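4.2 Washing and drying your Kokine cloths

Your Kokine cloths come ready to use, but a first wash makes them so much better! The fibers open up, the cloth gets softer, and it will pick up dust you didn't know you had.

Before you start

Shake each cloth out over a sink or out of doors. Sort light colors from dark ones, as the dark ones can give off a little dye in the first two washes.

1. Put the cloths in the washer on their own. Cotton towels shed lint, and Kokine fibers love to grab it.
2. Add half your normal amount of liquid detergent.
3. Choose a warm cycle with a slow spin.
4. Take the cloths out as soon as the cycle ends and give each one a good snap - this brings the corners back into shape.
5. Hang them over a rail, or lay them flat on a rack. Indoors with a window open works very well.

CAUTION: Do not use fabric softener or dryer sheets. They coat the fibers, and the cloth will smear where it used to wipe clean.

NOTE: If you are in a hurry, tumble dry on the lowest heat for 20 minutes and check. Stop there if the hems feel dry.

Folding for use

Fold the cloth in half, then in half again. Now you have a thick pad with plenty of clean faces to work through. Wipe with one face until it looks gray, flip it over, then open and refold. It's a lovely way to get through a whole kitchen with a single cloth! 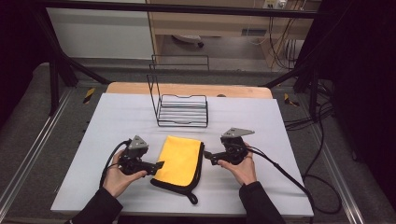 For glass, keep one cloth just for that job and use it barely damp. Wipe from the top down, then go over it with a dry one. Hartmut Rathjen, who wrote the first Kokine care sheet, swears by a drop of white vinegar in the rinse water, and we have come around to his view.

6. Rinse the cloth in warm water after each use and wring it gently.
7. Let it dry fully before it goes back in the drawer.

CAUTION: Never use a cloth on a hot stove top. The fibers can melt and stick.

Stains that stay after washing are fine and do not change how the cloth works. To order spare cloths, quote part number 514. For the larger floor cloths, see section 4.3.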